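Buy the hours, then the arm
By Bijan Kiani
11th December

Each year in August our department writes the equipment budget, and each year the same mistake comes back. We ask first which robot we can afford. I think this is the wrong first question, and I want to explain why.

Last year we compared two offers, one from Viklund and one from Kedex. Both were serious offers. We discussed payload, reach and warranty for 3 meetings. In none of them did we discuss who would sit beside the machine when it works in a kitchen, or where this kitchen would be. The arm took 70 per cent of the money. The rest had to cover fingers, cables, transport, insurance and people, and it was finished before the spring.

My colleagues at Collotico answer that hardware is the only thing a sponsor likes to pay for. I accept that this is true. But a sponsor also likes results, and results come from ordinary tasks repeated very many times.
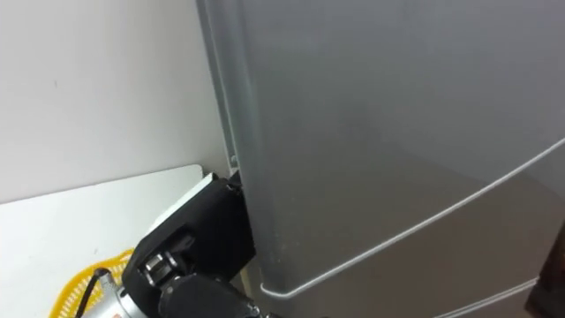

A fridge door is a good test for a budget. It needs a grip on a narrow edge, it needs force in the right direction, and a mistake can cost you a door. So the plan must have a line for damaged furniture and a line for spare gripper pads – small sums, but they are always forgotten. In the Kuvent proposal I put both lines on the first page, and the finance office asked me two times if it was a joke.

I would like to see a simple rule: no arm is ordered until two years of its working hours are paid for. If this means a cheaper arm, we should buy the cheaper arm.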